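Hoduscombe Pull-Out Bin, Off-White
Storage > Bins and Drawers > Pull-Out Bins

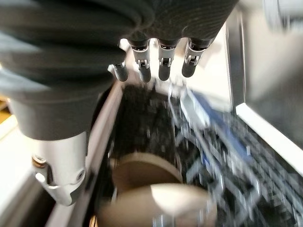 Open from the top, light off-white side.

The Hoduscombe is a deep, open bin that slides in and out of a base cabinet or a shelving bay. It works like a drawer but has no divided tray and no lid, so you can put things in from above and see most of what you have. People use it for pantry goods, towels, toys, packing supplies, spare parts and shop rags. It's sold as a single bin with slides and screws, and you can fit it into a cabinet you already own.

The bin comes assembled. The slides go on separately and need a drill, a level and a Phillips screwdriver. Allow an afternoon if you haven't hung a drawer before.

Sizes

Narrow – for spice jars, bottles, cleaning sprays and rolled bags.
Standard – for most kitchens and laundry rooms. This is the one we sell the most of.
Wide – for bedding, bulk food and larger packing material.

Measure the inside of the cabinet at the front and again at the back before ordering. Older cabinets are often tighter at the back, and hinges can take up more of the opening than you expect. Use the smaller number. Cabinet width, depth and height for all 3 sizes are on the fitting sheet, which you can download from this page or ask for at the counter.

Load

Each bin is rated for 40 pounds, spread evenly over the base. That figure applies to all sizes and is for the bin pulled all the way out. Put heavy items toward the back. If you plan to store canned goods in the wide size, weigh a full load first, because a wide bin of cans goes over the limit quickly.

Color

Off-white only for now. We had requests for gray last May and are still looking at it. The off-white is a warm shade and will look slightly yellow next to a bright white cabinet interior. Sample chips are free, one per customer, and ship in an ordinary envelope.

In the box

One bin
One pair of full-extension slides, left and right
Mounting screws for the bin and the cabinet
Paper drilling template
Printed instructions in English and Spanish

The front panel is not included. If you want the bin hidden behind a cabinet front, order the Jellance bracket set, which lets you attach your existing door to the bin so that it pulls out with it. The Jellance set fits the standard and wide sizes. It does not fit the narrow.

Fitting notes

Tape the template to the cabinet wall before drilling. Both slides have to sit at the same height and run level from front to back. If the bin rolls open by itself, the slides are tipped forward and the rear screws need to come down a little – loosen them, adjust and tighten again. If it sticks halfway, check that the two slides are parallel.

For face-frame cabinets you also need spacers, sold separately. Tell us the depth of your frame and we'll match them.

Care

Wipe with a damp cloth and mild soap, then dry. Avoid scouring pads and bleach. The slides are greased at the factory and need nothing for normal home use. In a workshop, brush the dust out of them from time to time.

Price and delivery

The standard size is $130 with slides. Prices for the narrow and wide sizes appear when you select them. Orders usually leave our Skarniswood warehouse within a week. You can also pick up there, but call first so the bin is at the door when you arrive.

Unused bins can be returned in the original box. Once the slides have been screwed to a cabinet we can't take them back, though we will still accept the bin.

Warranty

2 years on the bin and the slides. Keep your order number. Damage from overloading isn't covered.

Questions

For measurements and fitting, ask for Flor Castaño. For orders of several bins, schools and offices included, ask for Wilson Taipe. Replacement slides and screws are kept in stock and can be ordered on the parts page.

Page updated February 8, 2026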